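Talutcombe Art Group
Minutes of the ordinary meeting held on 12 February 2023 in the upstairs room, Talutcombe

Present: 15 members. Apologies were received from two.

1. Minutes of the last meeting
Agreed as a true record, with one correction. The winter sketching walk started from Hukley church and not from the station.

2. Matters arising
The easels have been mended. One still slips when it is set at full height and has been marked with tape on the back leg. The key to the paint cupboard has been found and is back on its hook.

The framer in Hukley has put up his price for plain mounts. Members who want to order at the old price need to do so before the end of the month. It was pointed out that pre-cut mounts can be had more cheaply by post, but the colours are limited and the last lot came with bruised corners.

3. Open exhibition, August
The group has the Breathnach Gallery in Hukley for the whole of the first week in August, on the same terms as before. The gallery will keep its usual share of sales. Hanging is on the day before opening and work must be brought in by noon.

There was a long discussion about how many pictures each member may enter. Last time there was no limit and the end wall was badly crowded, with small watercolours hung well below eye level. It was proposed that each member may enter two framed works, plus unframed work for the browser. Those against felt it was hard on members who work small. The proposal was carried. 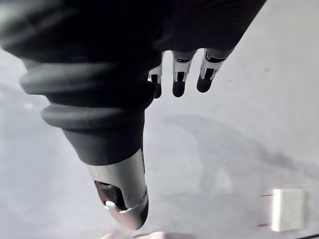

A member replied that small pictures ought to be allowed to go in as a set under one entry, so long as they were framed alike and sold together. This was thought fair. The entry form will be changed to say so -- a set may be up to four pictures, and the outside measurements of the whole set must be given.

All work is to be strung with cord, with D-rings a third of the way down. Clip frames will not be accepted. Labels go on the back at the top left, with title, medium, price and the member's name. Work marked "not for sale" is allowed but does not go in the printed list.

The theme was put off to the next meeting. "Farm and Field" and "Tidelines" were both suggested, as was having no theme at all. Several members said they already have animal paintings under way and would prefer the first.

4. Greetings cards
Sales over Christmas were good for the robin and the two hares, poor for the abstracts. It was agreed to reprint the hares only. A member asked if the new cards could be left blank inside, as people had said they would buy them for birthdays. Agreed.

5. Summer painting day
To be held at the farm at Hukley if the farmer is willing. Members will draw and paint the cattle from the yard side of the gate. Dogs must be left at home. If it is wet, the open barn can be used, but there is only room for a few easels and most people would need to work on their knees or on a board.

6. Demonstrations
The talk on painting fur and feathers was well liked, though those at the back could not see the palette. Next time the chairs will be put in a half circle. Requests for later in the year were gouache, lino printing and how to photograph finished work without glare. The lino session would need to be kept to a small number, as the group does not have enough cutters to go round.

7. Subscriptions
The yearly subscription will go up from £18 to £19. Visitors will pay £2 a session as now. One member voted against.

8. Any other business
Brushes left in the sink after the last session will be thrown out if not claimed. Members using oils are asked to take their rags home with them.

A box of picture frames has been given to the group. They are of mixed sizes and a few have no glass. Members may help themselves after the meeting and put something in the tin.

The meeting closed at ten past nine. The next meeting will take the exhibition theme first.

Recent items
Hanging day: what to bring
Minutes of the autumn meeting
Entry form, Breathnach Gallery
Sketching walk at Hukley -- notes and thanks
Watercolour paper for sale, part packs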